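[paper-money] Re: Henton 1000 note, two signature varieties?
From: Zulema Lucero
August 28, 2019

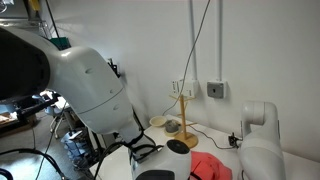 Photo: Z. Lucero

Ronaldo Holanda wrote:

> I have two examples of the Henton 1000 with the blue
> underprint. Both are series B. One has the cashier's
> signature ending well short of the border, the other
> has it running into the border at the right. The
> Birel catalog gives a single number for both. Are these
> separate plates, or is it a matter of how the
> signatures were added? Also, does anyone have a serial
> range for the second kind?

Ronaldo,

They are not separate plates. The face plate for series B was engraved without signatures. Those were put on afterward by letterpress, in the same pass as the serial numbers, so the position moves with the setup of the form. A shift of 2 mm to the right is enough to put the last stroke into the border.

I went through my own notes and the ones in the Huenchumán holding, 27 pieces in all. Of these, 15 have the signature clear of the border. The other 12 touch it or cross it. All 12 have a serial prefix of D or later. The clear ones are A through C, with one D. That looks to me like a form that was reset early in the D prefix, but one piece is thin evidence and I would like to see more low D serials before putting it in print.

Three things to check on yours:

Measure from the left end of the signature to the inner frame line, not to the paper edge. The trimming on this issue is poor and the margins tell you nothing.

Look at the serial on the same note. If the signature has moved right, the serial should have moved by the same amount. If it has not, I would want a scan of both sides.

Check the back for the Stultutlow imprint. It was dropped at some point in series B and I do not know whether the change falls before or after the reset.

As to the catalog, Birel lists by plate and date only, so a single number is correct under its own rules. I use 'a' and 'b' after the number in my lists. Other people have used them the other way around, so state which you mean when you trade.

Please send prefix and full serial for both notes. I will post an updated table in September.

Zulema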